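门不是衣架：深色衣物的悬挂与检查

家里最常见的挂衣位置是门的上沿。它的优点很明确：不占地，不打孔，伸手就够得到。我的看法是，门沿只适合做周转，不适合做存放，深色衣物尤其如此。

先说受力。衣架的肩部是弧面，重量分布在整条肩线上；门沿是一条直棱，衣物对折搭上去，全部重量压在一道折痕上。薄布料影响不大，带里衬的外套就不同，里外两层的伸长量不一致，搭久了下摆会错位。再说开合。门每动一次，布料与门框之间就摩擦一次，浅色门框还会把摩擦留下的痕迹显出来。

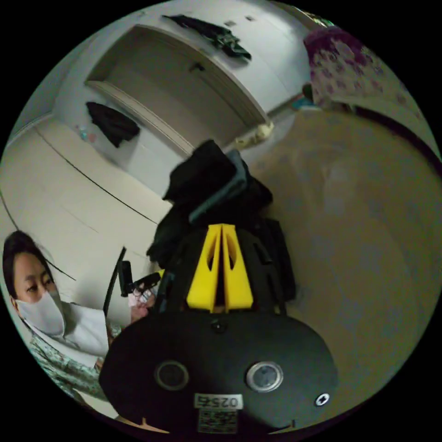 白色房门上沿搭着一件深绿色衣物，左侧白墙前挂着一件黑色外套。

同一个房间里，两种挂法往往并存。墙面挂法的问题比门沿小，但也有限度：单点受力时，衣领处会被顶出一个凸起。我的做法是给墙面挂点配一只宽肩衣架，肩宽比衣物窄2厘米，承重集中的问题基本消除。门沿则规定时限，早上搭上去的，晚上九点前取下，要么叠好，要么进柜。

有人会说，这样管衣服过于繁琐。繁琐与否取决于数量。我把自己的深色衣物压缩到14件，其中外套不超过三件，每次整理用时8分钟，并不构成负担。数量不减，只增加挂钩，等于把问题从柜子里搬到墙上。

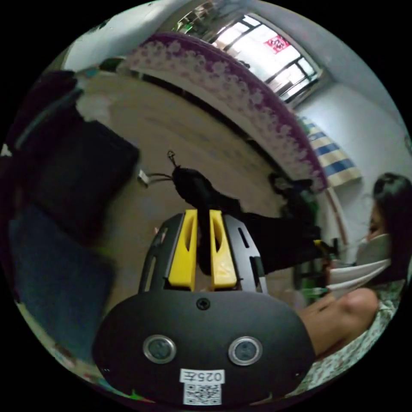

文／韦罗妮卡·鲁赫蒂（Veronika Ruchti）
家居整理专栏　十月

第二个问题是黑色织物的检查。黑色面料吸光，接缝、破口和松脱的线在室内灯光下很难分辨。多数人把衣物团在手里翻看，看到的只是朝外的一面。正确的方式是拉直：一手固定一端，另一手把布料展成长条，沿长度方向逐段查看。带细绳、细线或小环的黑色布件更应当这样处理，细绳一旦卷进布里，下次抽出时容易勾住别的衣物。

检查的位置也有讲究。床边是常用的地方，床面可以临时摊放，但花色床罩不是理想的背景。紫白相间的花卉图案会干扰视线，黑色线头落在上面尤其难找。浅色地砖反而好用，小物件掉下去，一眼可见。我习惯先在床边站定，在地面上方展开布料，查完再放到床上折叠。

第三个问题是折叠。深色衣物的折线应避开正面中线，折边朝里，减少外露的压痕。外套折叠前先合上拉链或扣子，袖子向背面平折，不要交叉。边缘有织带或异色滚边的，让滚边露在外侧，叠成一摞之后靠这条边就能辨认，不必逐件抽出。全黑的几件没有这种标记，我用浅色棉线在内侧缝一针，位置统一在洗标旁边。

德拉妮·蓬玛（Daranee Phromma）读过本文初稿，她不同意关于门沿的时限，认为刚穿过的外套需要通风，直接进柜并不妥当。这一点我接受一半。通风是必要的，但通风需要的是衣物内外两面都有空气流动，对折搭在门上时，内侧两层贴在一起，效果不如宽肩衣架。把衣架挂在离墙有间隙的位置，敞开前襟，放90分钟，再收进柜里，两项要求都能满足。

至于收纳产品，市面上的门后挂钩种类很多，我不反对使用，只提醒两点：装好之后先确认门能完全关上，再确认钩的边缘没有毛刺。做不到这两点的，换掉。

还有换季。十月是厚薄衣物同时在外的时候，门沿、椅背和床尾都会被占用。应当先清出薄衣，再取出厚衣，顺序颠倒的话，房间里会有两季衣物同时没有位置。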